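Unit 4: Iron-Deficiency Anemia
Course notes, Gornine Health Sciences Program
Instructor: Graciela Gallardo

What it is

Anemia means the blood carries less oxygen than the body needs. In the iron-deficiency type, the body lacks the iron it uses to make hemoglobin, the protein in red blood cells that binds oxygen. Red cells come out smaller and paler than normal.

Causes

Blood loss – heavy periods, ulcers, bowel disease
Low intake of iron in food
Poor absorption, as in celiac disease
Higher need, as in pregnancy or fast growth

Signs and symptoms

Tiredness, pale skin, shortness of breath on effort, headache, brittle nails. Some patients crave ice or clay. Mild cases may have no symptoms and show up only on a routine blood count.

Testing

A complete blood count comes first. Ferritin shows how much iron is stored. Ferritin can read normal or high during an infection, so look at it together with the other results. In an older adult, always look for a source of bleeding.

Diet and absorption

Iron from meat is absorbed more easily than iron from plants. Vitamin C helps with plant iron: serve beans or lentils with peppers, citrus or tomatoes. Tea and coffee with the meal work against it.
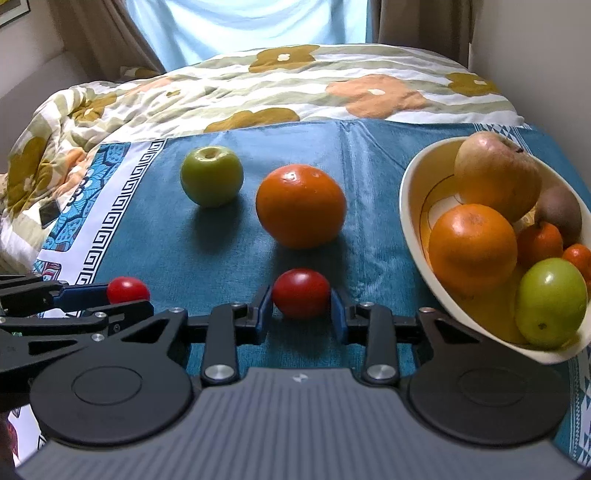 Treatment

Oral iron tablets are the usual first choice. Dark stools are expected. Treatment continues after hemoglobin returns to normal so that stores can refill.

For next class

Read the Escobar case and answer the 2 questions at the end. Maximiliano Vergara will lead the lab at 2.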